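The return of loud walls

For years the safe choice was off-white. Kirsten Overgaard sold paint through most of that time and says her customers would stand at the counter comparing shades that only she could tell apart. She now runs a small wallpaper studio called Nimaleo, and her best seller is a swirl in coral and lavender.
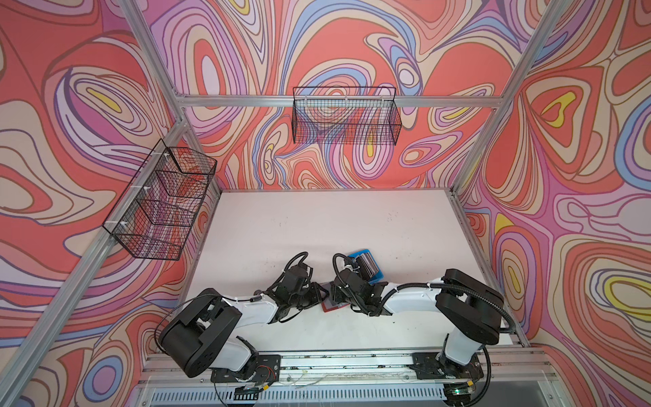
Coral, lavender and pale blue, with small touches of yellow.

Patterns like this were common in kitchens when Overgaard was a child. Her parents' hall had orange loops up to the ceiling, and it took her father 2 weekends to strip them off. She kept a piece - it is still in a drawer at the studio.

The new papers are easier to live with. Most peel away dry, and a standard roll at Nimaleo costs £106. Soledad Garrido, who decorates rented flats, suggests starting with a small room and leaving the ceiling plain.

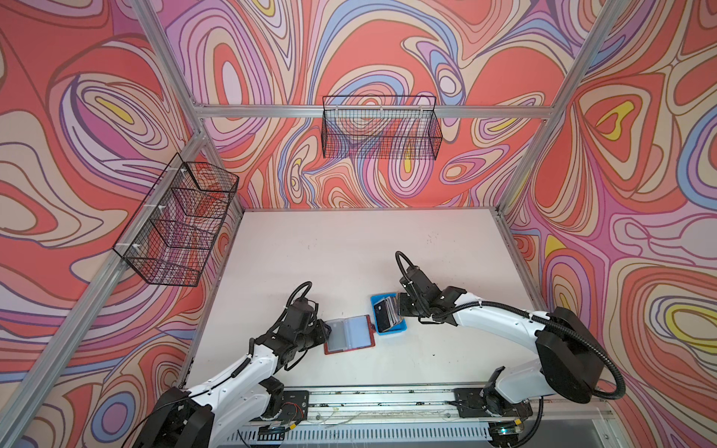
She also tells clients to order every roll at once, as colours can shift between print runs. One couple ran short behind a wardrobe and waited until January for a match. They have since moved the wardrobe back.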